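Zwischenbericht Arbeitspaket 2: Erwärmen vorgeschnittener Gemüsebeilagen in der Teeküche
Projekt Flodow, Berichtszeitraum Oktober
Bearbeitung: Kamil Vrabec

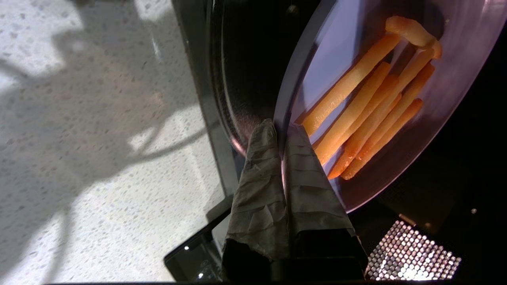
Im Berichtszeitraum wurde der Ablauf für Einzelportionen festgelegt und im Küchenraum am Standort Krajčí erprobt. Gegenstand ist der Weg der Portion vom Kühlfach über das Mikrowellengerät bis zur Ausgabe. Als Testgut dienen rohe Karottenstifte ohne Zugabe von Fett oder Salz.

Stand der Arbeiten
Von 1176 geplanten Durchgängen sind 1047 abgeschlossen und protokolliert. Die offenen Durchgänge betreffen ausschließlich die kurze Garstufe und werden im November nachgeholt. 16 Protokolle waren unvollständig – meist fehlte die Angabe der Standzeit – und wurden aus der Auswertung genommen. Sie zählen weiterhin als durchgeführt.

Geschirr
Verwendet werden flache, lichtdurchlässige Teller. Die Stifte werden einlagig und möglichst parallel aufgelegt. In der Praxis rutschen sie beim Einstellen zusammen und liegen teilweise übereinander. Ein höherer Rand würde dies mindern, erschwert aber die Entnahme. Die Entscheidung über das Tellermodell ist daher vertagt.

Zuschnitt
Die Lieferungen von Jarkwood weisen deutliche Längenunterschiede auf, vereinzelt auch gekrümmte Stücke. Für die Auswertung der Garzeit ist das ungünstig. Mit dem Lieferanten wurde eine engere Toleranz vereinbart, die ab der nächsten Charge gilt.

Abweichungen vom Plan
Die Erfassung der Kerntemperatur mit dem Messsystem Visex begann verspätet, da die Kalibrierung wiederholt werden musste. Mehrkosten sind nicht entstanden.

Nächste Schritte
Abschluss der offenen Durchgänge, Festlegung des Tellers, Vorlage der Garzeittabelle. Die Abstimmung zur Tabelle findet am Dienstag nach Eingang der letzten Protokolle statt.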